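Thread: Rib cuffs growing after first wash, 2x2 vs 1x1
Board: Machine and Hand Knitting > Finishing and Care

npanya_s
Posted 6 May 2023

I have a recurring problem with ribbing and would like to narrow down the cause. Yarn is Hulari DK, 80/20 wool and nylon, in gray. Cuffs and hem are 2x2 rib, worked on needles two sizes below the body. Off the needles the cuff measures 16 cm around, unstretched. After the first wash and a flat dry it measures 20 cm and doesn't pull back in. The body fabric changes very little.

Wash is by hand in lukewarm water with a capful of Semia, no agitation, rolled in a towel, laid flat. Same result on two sweaters from the same dye lot.

Is this the fiber, the gauge, or the way I dry it?

rib_and_purl
Re: Rib cuffs growing after first wash

Gauge first. Two sizes down is the usual advice but it assumes your body fabric is at a sensible density to begin with. If the body is loose, two sizes down from loose is still loose. What is the rib gauge, measured relaxed and measured at full stretch?

npanya_s
Re: Rib cuffs growing after first wash

Body is 20 stitches to 10 cm in stockinette. I didn't record the rib at full stretch. I'll measure tonight.

Jurgita Ots
Re: Rib cuffs growing after first wash

20 to 10 cm is loose for that yarn if it's the Hulari I know. I would put it at 22 or 23 and then do the rib three sizes down.

The other thing to look at is whether the yarn is superwash. The treatment smooths or coats the scales on the fiber, so adjacent strands slide past each other when wet. Stockinette hides this to a degree. Rib shows it right away, the columns of knit and purl spread apart and there is very little friction to close them again. A short tumble on low until just damp, then flat, will often recover part of the width. Check the label first.

ditach_user
Re: Rib cuffs growing after first wash

I disagree on the tumble. I run a Ditach flatbed and have washed a lot of superwash swatches. Tumbling pulls the width in, yes, but it also raises fuzz, and after five cycles the rib looks worn while the body still looks fine. The fix belongs in the knitting.

Jurgita Ots
Re: Rib cuffs growing after first wash

Five full cycles or five times to damp? The two are very different in wear. I take mine out while they still feel cool and slightly heavy. The oldest sweater I treat this way is from August 2019 and the cuffs are acceptable.

ditach_user
Re: Rib cuffs growing after first wash

Full cycles. Fair point. I haven't tested to damp only.

Kittipong S.
Re: Rib cuffs growing after first wash

Two items that haven't come up.

Cast-on edge. A long-tail cast-on worked over two needles gives an edge with far more length than the rib needs, and it will flare regardless of what the fabric above does. Tubular cast-on follows the rib. If the measurement was taken right at the edge, the cast-on may account for much of the 4 cm.

Handling when wet. A wet wool sweater is heavy. If it comes out of the basin by the shoulders or cuffs, the weight hangs from the rib and the columns open. Scoop it from underneath with both hands, or lift it in a mesh bag.

npanya_s
Re: Rib cuffs growing after first wash

Cast-on is long-tail, over one needle. Measured 3 cm above the edge, so I don't think that's the cause. Lifting I'm less sure of. I squeeze it into a ball in the water and then pick it up by whatever is on top.

Rib gauge as promised: 26 stitches to 10 cm relaxed, 17 at full stretch. Unwashed swatch. The label does say superwash.

rib_and_purl
Re: Rib cuffs growing after first wash

Then the figure you need is the same swatch washed. Wash it exactly as you wash the sweater and measure again after a full day flat. If the swatch grows by the same proportion, it's yarn and gauge. If it stays put, it's handling, since a swatch weighs next to nothing.
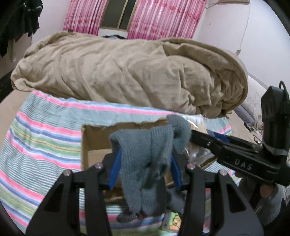
pichit_r
Re: Rib cuffs growing after first wash

Does it make any difference whether the rib is pinned or left alone while it dries?

Jurgita Ots
Re: Rib cuffs growing after first wash

Leave it alone. Pat the columns together with your fingers so the purl stitches sink back, and put no pins in the cuff or hem. Pin the body if you need to set a width there. Steam is worse than pins for rib with nylon in it. One pass close to the surface can flatten it for good.

ditach_user
Re: Rib cuffs growing after first wash

Agree on steam. On the machine side, I also thread elastic through cuffs that have already gone. Fine clear knitting elastic, on the wrong side, through the back of each knit column, one round every 1.5 cm. Prasertsri sells it on small spools. Don't pull it tight or the cuff puckers.

Kittipong S.
Re: Rib cuffs growing after first wash

Elastic works, but it has to be replaced every couple of years. For a top-down sweater I would rip the cuff and reknit at 1x1 on a smaller needle. A cuff is one evening.

npanya_s
Re: Rib cuffs growing after first wash

Bottom-up, unfortunately, so the cuff is at the cast-on end. I'd have to cut it off, pick up and knit down.

Kittipong S.
Re: Rib cuffs growing after first wash

Snip one stitch in the last stockinette row above the rib, unravel across that row, put the live stitches on a needle and work down. If you pick up in stockinette, the half-stitch offset sits at the change to rib and is hard to find afterward.

npanya_s
Re: Rib cuffs growing after first wash

Swatch result. Washed as usual, lifted from below, dried flat for a day. Relaxed gauge went from 26 to 23 stitches per 10 cm. That would take a 16 cm cuff to 18 cm, so half of the growth is yarn and gauge and the rest is probably how I lift it.

Plan is to cut the cuffs on the first sweater and reknit three sizes down. On the second I'll try Jurgita's tumble to damp and measure before and after.

rib_and_purl
Re: Rib cuffs growing after first wash

Good data. Post the second set when you have it, and note the dryer setting.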